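How to set up a table for sorting and wiping down bottles

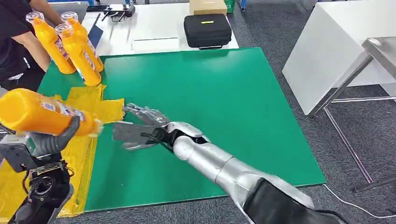 Any flat table will do for this job as long as you can reach the far side without leaning on it. I use the same method for drinks, cleaning products and anything else that comes in plastic bottles with a screw cap. It takes a quarter of an hour once you have done it a couple of times.

What you need

A mat that covers most of the table
A thin sheet you don't mind getting sticky
Two cloths, one damp and one dry
A bowl of warm water with a drop of washing-up liquid
A box or crate for the bottles when they are finished
A pen and a notepad

Laying out the table

Wipe the table first and let it dry. A mat put down on a damp surface slides, and you will spend the rest of the morning pushing it back. Line up one long edge of the mat with the edge of the table nearest you.

Put the sheet down over one side of the mat. Left is best if you are right-handed. It doesn't need to be flat. Mine is always creased from being folded in a drawer and I gave up smoothing it out long ago. The sheet is there for drips, so the only thing that matters is that it reaches far enough to catch them.

Stand the waiting bottles at the back, close together, with the labels facing you where you can. Leave the middle of the mat clear. This is your working space and it fills up quickly if you let it.

Wiping a bottle

1. Check the cap is tight before you tip anything. Do this while the bottle is still standing.

2. Pick the bottle up by the body with one hand and lay it on its side in your grip, cap end towards your other hand.

3. Wipe the neck and the cap with the damp cloth. Ridged caps hold dirt in the grooves, so turn the cloth along them and not across.

4. Wipe the body, going round the label. Paper labels lift at the corners if they get wet – use the dry cloth there and press lightly.

5. Pass the bottle to the other hand and do the base.

6. Dry it and put it straight in the box.

Keep the passing low, over the mat. If a bottle slips it then only has a short way to fall. Dilani Akanda, who taught me this when we both worked in the stockroom at Grumden, made everyone practise with full bottles, as an empty one is too light to teach you much.

Writing things down

If you are keeping a record, note the code or date from each label before the bottle goes into the box. I put a short line for each, such as "Shelf 13, cap fine". Put leaking bottles to one side, upright, on the sheet.

Clearing up

Fold the sheet inwards from the corners so that any drips stay inside, then take it to the sink. Rinse it and hang it over the bath or a line. The mat can be wiped where it is. Leave it to dry fully before rolling it up, or it will smell by the next time you need it.

Store the box somewhere cool with the caps facing up.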